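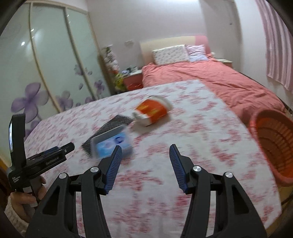 Two hand-held grippers at a cloth-covered table, with a paper cup, a black mat and a plastic box within reach.

At Trurkik, the workday used to begin at a loading dock. Since March, 11 of the company's former packers have worked from home, recording simple handling tasks with a pair of grippers. The recordings go to Heydari, which uses them to train the arms now being installed on the packing line.

Valtteri Lahtinen, who runs the line, puts the change in terms of hours. A packing shift was eight hours with two breaks. A recording shift is five, divided into blocks of 15 minutes, and pay is set by accepted blocks. A block is rejected if an object leaves view for too long or a grip is released early. The rejection rate in the first month was 18 percent.

Rigid boxes gave the arms little trouble. Soft goods and paper cups did – a cup deforms under a force that a carton ignores, and a flexible item changes shape as it is lifted.
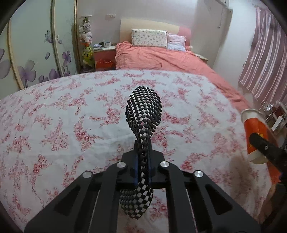 Operators are therefore asked to vary the point of grip and to repeat each object from several starting positions. Judit Halász packed for 15 years before she moved to recording. She closes the jaws more slowly than she would close her own fingers, and her wrists tire before her back does. She misses the talk on the floor.

The contract guarantees around 70 blocks a week through the end of the year. Terms after that have not been set.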